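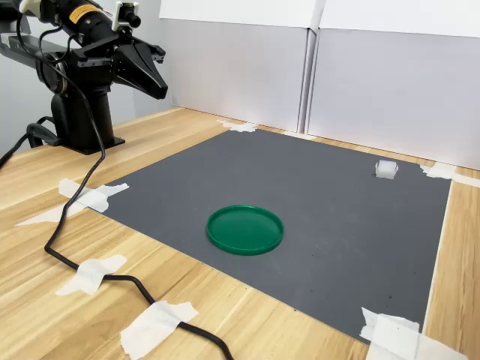

Surname help: Poduval in my grandmother's line, and a DNA match I can't place

jisetti_tree
Hi all, long time reader, first time I've started a thread. My grandmother was born Shobha Kartha, and her papers say her father's name was Poduval. Same man, same village, two different names! I always figured somebody changed it when they moved to the city, but my aunt swears both are "house titles" and neither one is a last name the way we use it here. Anybody dealt with this in a Kerala family?

oldledgers
Your aunt is on the right track. A lot of those names started out as titles tied to temple or land duties and only got fixed as surnames once school forms demanded one. Don't go hunting for one Poduval ancestor who started it all. Look for the house name instead, usually written as initials in front.

Marnie_K
I'd push back a little. In my husband's family the kids took the name from the mother's side, so a father and daughter with different names was completely normal. No change, no title switch, just how it went down. What does it say for her mother?

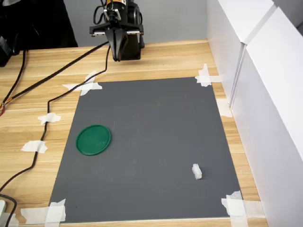

jisetti_tree
Her mother is listed by first name only, ugh. There's an initial in front of it that could be a K or an R, the ink is bad. And then there's the DNA side. My closest match out there shares 284 cM with me and his tree is all Sivard and Grerkness, which sounds nothing like us. I have 636 matches total and he's the only one I can't fit anywhere.

oldledgers
284 could be a second cousin, or a half first cousin once removed, so I wouldn't panic over the names. Could be on your other side entirely. Sort your shared matches first.

Marnie_K
Or somebody was adopted. It happens. But I still say chase the mother's house before you spend one more evening on cM numbers — titles or no titles, that's where the name came from.

oldledgers
We'll have to disagree on that, I've seen Kartha passed down from the father too. Get the school register if it survives.

jisetti_tree
OK, writing to the school in January when my cousin is over there. Does anyone know if they'll let him take a copy or does he have to write it out by hand?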